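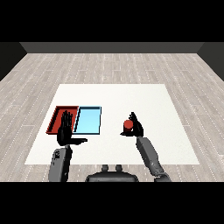
Sorting task in the simulator, right hand at the red cylinder

Sim robot sorts fine at home, falls apart at club. What are we doing wrong?

Posted by Concetta Galli in Clubs and Classes

I help out with the after-school robotics club in Lestirville. We meet Thursday, and in August we talked ourselves into the simulated division of the Trillico challenge, on the grounds that nobody can drop a simulated robot down the stairs. The task is to pick up the cylinder and put it in the tray of the matching color. Two arms, two trays, how hard could it be.

The kids recorded 40 demonstrations by steering the hands themselves, then trained on those. On the laptop where we recorded, the thing gets the cylinder into the red tray most of the time. On the club machine, same files, the right hand closes a little early and swats the cylinder off toward the far edge. It does this with great confidence.
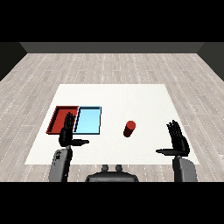

We have reinstalled everything twice. One student is convinced the club machine is cursed, and she has been keeping a log, so I can report that it failed 98 times in one afternoon. The starting position is supposed to be random, within a patch to the right of the blue tray. Is there a setting I should be looking at before I let them buy a new computer with the bake sale money?

Zsófia Dobos
Do not spend the bake sale money.

Check the control rate first. If your setup lets the simulation run as fast as the machine can manage, a faster or slower computer changes how many physics steps go by between commands, and a grasp learned on one will be mistimed on the other. We lost most of a semester to this. Look in the config for a fixed step or a real-time option, pin it to the same value on both machines, and log the step count for one full episode. Ours came out at 334 on one computer and something else entirely on the other, which was embarrassing but at least it was a number.

Second, see where the cylinder was in those 40 recordings. Students like to restart until it lands somewhere easy. Plot the starting positions on paper and I'd bet there is a clump. Have them record more with the cylinder near the edges of the patch, and ask them to start with the hands open and well back every time. Ours would start wherever the last kid had left them.

And use the same random seeds on both machines when you compare. Otherwise you're comparing luck.

Luik
make the cylinder bigger

Zuvuvach
Bigger cylinder is against the rules in our region, and I know because we tried it.

Agree on the step rate. I'd also replay one of the recorded demos on the club machine with no trained model involved, only the saved commands. If the replay swats the cylinder too, you can leave the training alone and go straight to the timing. Takes up to 6 minutes, most of it finding the file. Tell the student with the log to keep going, she's the only one of you with data.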